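The Second Quote

The rule at Soltum was that anything dearer than a kettle needed two quotes, and that the second quote had to come from somebody who wanted the job. The first half was easy. I had a quote from Vasov by October, in a cream envelope, with a covering letter that used my first name twice and spelt it two ways.

Vasov wanted to sell us a cell. I had asked for an arm that could pick up small blocks and put them in trays, which is what four of us did all day in the packing room, with varying degrees of bitterness. The cell included the arm. It also included a fence, a light curtain, a plinth, a commissioning package, a training package and a line near the bottom that said "sundries", priced like a small car.

"What are sundries?" asked the finance director.

I said I thought they were cables.

"How many cables does it want?"

I said I would find out. I rang Vasov, who said it depended on the application. I said the application was blocks. They said they would send somebody.

In the meantime there was the matter of Grornico, our second quote, who had never wanted a job in their lives. Grornico replied to my enquiry after 20 days with a single page. It had no fence, no plinth and no sundries. It had a number, and under the number it said "plus bin".

I put both quotes into the spreadsheet. The spreadsheet had been built by my predecessor and would only show a machine as worth buying if it worked 85 hours a week, or if you typed a minus sign in front of the maintenance. I tried it both ways. The minus sign was the more persuasive, but I could see myself having to explain it, probably standing up.

The finance director read everything on her feet by the radiator.

"Has anyone seen one of these pick up a block?" she said. "One of our sort of block. In a bin."

I said there were videos.

"I've seen the videos. It's always one yoghurt on a clean white table."

So I was sent to Caldeira, a workshop at the far end of two trains and a replacement bus, where they tried things out for firms like ours at a day rate. The day rate was not in the budget. I put it under sundries.

They gave me a visitor's badge and a stool. I had brought a notebook with a page ruled into columns headed Speed, Reliability and Other. By lunch the first two were blank and Other had gone over the page. It said: clamps. It said: tape, blue, who buys? It said: bin has holes, ask if extra. Under that I had written "cables" and underlined it, and then underlined it again. 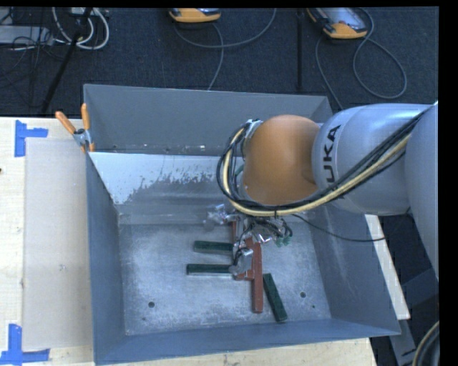 The arm at work in the bin, Caldeira. Pinned to page 5 of the capital request.

I wrote the request on the train home. I left the minus sign out. I put in the arm, the bin and the day rate, and then a line for tape, with a proper figure against it, and I felt for the first time that I was spending money I understood.

She signed it on December 22, 2020, by the radiator, with her coat already on. She went through it twice and crossed out only the tape.

"We've got tape," she said.

I went and looked in the stationery cupboard. We had one roll, brown, and somebody had lost the end.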